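Notebook - household chores, small laundry
March 28, 2021

Bench day on the laundry task with Ivar Hedlund. The question from Trernstead is still the same one: can a machine clear small dark clothing off a table and into a basket without a person stepping in. We are at 283 demonstrations for this task and 3,713 across all the chores, so laundry is still the thin one.

1. Bare table first

Went over the approach with the table clear before putting any cloth down. The part I care about is how far the fingers open on the way in. If they come in too narrow they push the cloth ahead of them, and if they come in wide they close on a big fold that drags. Ivar prefers wide and I have stopped arguing. The pale wood throws a glare between the fingers, and I want to know if that bothers the policy. Murnier had trouble with a shiny counter last August and ended up changing the counter. I would like to leave ours alone and find out.
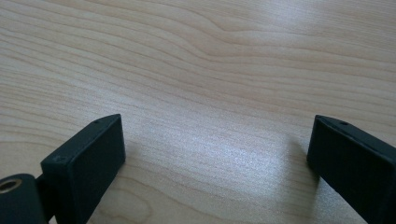
2. Cloth and basket

Basket goes on the left half of the table, long side running toward the back, cloth to the right of it near the front edge. One hand grips, the other stays open and ready. Rule for today: the second gripper only helps if the first one loses the cloth. Last week we let both go in whenever it felt right, and Jelle Claeys could not sort the attempts afterward.

Black cloth is harder than I gave it credit for. Bunched up, it gives very little to aim at, even for me, and I know where the folds are. On pale wood you at least get a clean outline. On a dark bedspread I doubt we would get that much.

Lift a little, pause, then carry. The pause makes each attempt longer but Jelle wants it in there for marking the grasp.

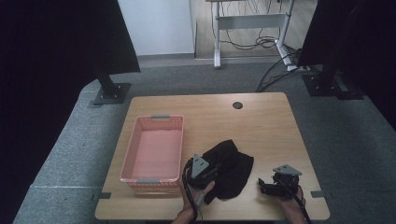
3. Where it stands

Of 29 attempts today, 15 were good enough to keep on the first look. Most of the rest were the cloth catching on the basket rim - a person just shakes it loose and thinks nothing of it. Need to decide if the shake is part of the task. Ivar says yes. I say not until the plain drop is reliable.

As for the bigger question, my answer for the Tundivero people is no, not yet. One item, one basket, known table: getting close. A real pile with things tangled together is a different job, and we have no data on it at all.

To do
- Ask Belhaj about softer finger pads, and the price for a second set
- Repeat with a light-colored cloth, same table, same spot
- Send Jelle the list of rim catches before he starts marking
- Try the basket on the right half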